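### 4.3 Secondary Containers and the Movement of Light Waste

The preceding section dealt with the main kitchen bin, which in the Cikmont households receives food scraps and is taken out on a more or less fixed routine. The present section turns to the smaller containers that stand elsewhere in the home. They were left out of the first Tromik survey, which recorded only waste set out at the door, and their contents were therefore attributed to the kitchen. Our interviews suggest that this was a mistake. Of the 11 households that kept a daily log, seven reported using at least one small wastebasket every day, and in those homes nearly 70 percent of the logged items of paper and wrapping went first into a small container.

We use the term *secondary container* for any open vessel, without a lid or pedal, that is filled in one room and emptied into a larger bin in another. The definition excludes bags hung from door handles, which are treated in Section 4.5. It includes wastebaskets that are moved during the day, even where the household regards them as having a proper place.

The rooms themselves matter a great deal. In many of the homes visited, the dining table stands within a few steps of the kitchen doorway, and the larger bin is in plain sight from it. Residents nevertheless described the walk to the kitchen as something to be done once, at the end of a meal or an evening, and not for a single wrapper. Figure 6 shows an arrangement of this kind: a small round wastebasket, partly filled, on the seat of a dining chair, with a black trash can and a red dustpan and broom farther back toward the kitchen.

**Figure 6.** Secondary container on a chair seat beside a dining table; larger trash can behind.

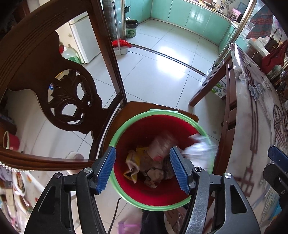

Height was raised by residents more often than distance. A wastebasket on the floor is easily kicked, is within reach of small children, and must be stooped for. Older residents in particular said that they preferred to bring the container up to the level of the hand while clearing a table or sorting through papers, and to put it back on the floor afterward. Gil-soo Lim reported the same habit in the earlier Prullico interviews and called it "lifting the bin to the work." We have kept the phrase in our coding scheme. Five of the log-keeping households used it or something close to it without being prompted.

Raising the container has some costs. An open wastebasket on a seat or a table is less stable than one on the floor, and it brings waste near surfaces used for eating. Several residents said that they would do this only with dry waste — tissues, snack wrappers, clean plastic bags — and that anything wet went straight to the kitchen. The logs bear this out for the most part, although two entries record tea leaves and one records the core of a pear.

The question of what is dry enough for a secondary container appears to be settled within each household by long use, and we found no written or spoken rule for it. Tissue paper was accepted everywhere. Plastic film was accepted in most homes but was taken out again in some, either to be reused or to be placed with recyclables. Where it was left in, it tended to spring open and fill the container well before the weight of the contents was of any note. For this reason, residents' own reports of a bin being "full" cannot be converted into weight with any confidence, and the estimates published under the Kinnear method should be read with the same caution.

A second use of the raised container was found in rooms where several activities share one space. Figure 7 gives a view in which a red wastebasket with a light green rim stands on a brown wooden surface, close to a bed and a carved chair. The contents are of the light, mixed type described above, with tissue paper, a pale printed wrapper, and a yellow packet among them.

**Figure 7.** Light mixed waste in a small open container, with bed and chair close by.
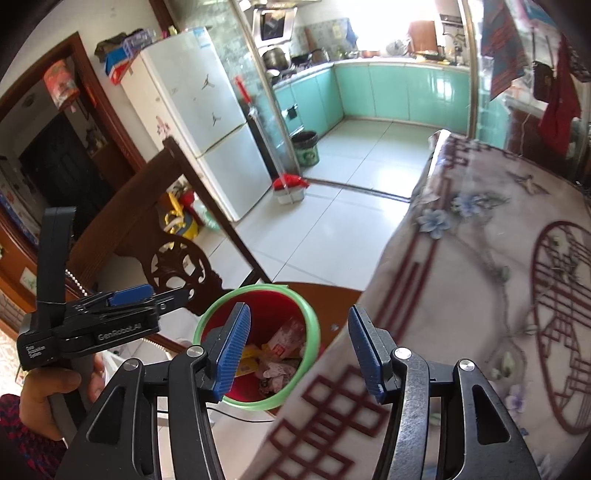

In rooms of this type the wastebasket serves the bed, the chair, and the table by turns, and its position at any hour depends on who is sitting where. Residents found it hard to answer the survey item "In which room is this bin kept?" and often gave two answers. We recommend that the item be replaced in later rounds by a pair of questions, one on where the container is filled and one on where it is emptied. The revised form was tried in September with a small number of homes in Cikmont and gave fewer blank responses.

It remains difficult to say how much material is lost to recycling at the point of transfer. Once the contents of a secondary container have been tipped into a lined bin, they are rarely separated again, and residents who sorted carefully in the kitchen did not always apply the same care to what arrived from other rooms. Section 4.4 takes up this point with reference to the weighing data.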